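Search this site Search Go

5.3 Loss of the height reference during pushing

Of the 2000 pushing trials run on the Marsden cell, 174 were stopped by the force limit. We had expected most of these to come from blocks jamming against each other. The logs showed a different cause. In 1141 trials the rod travelled lower than commanded, and all of the force stops fell within that group.

The fault was traced to the collar that holds the rod. Repeated sideways loads let the rod slip a little in the clamp, so the tip position held by the controller no longer matched the real one. The Prenine controller has no direct measure of tip height and did not flag the error. Contact with the board was only detected once the arm was already pressing down on it.

Trial 3394 in the combined log was the worst case. The arm kept pressing until Wendy Fothergill used the emergency stop. Neither the arm nor the operator was harmed, but the stop should not have depended on a person watching.

Figure 7 shows the work area with the rod at the board and the blocks set out over its far half.
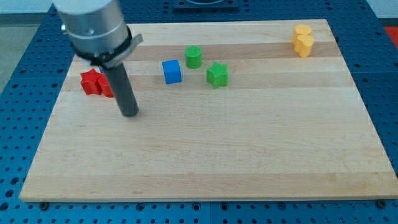 Figure 7. Rod end effector and coloured blocks on the wooden board.

After the May trials we marked the rod at the collar and added a touch-off check before each run. The force limit was also lowered. A keyed rod would remove the slip altogether, but we have not yet tested one.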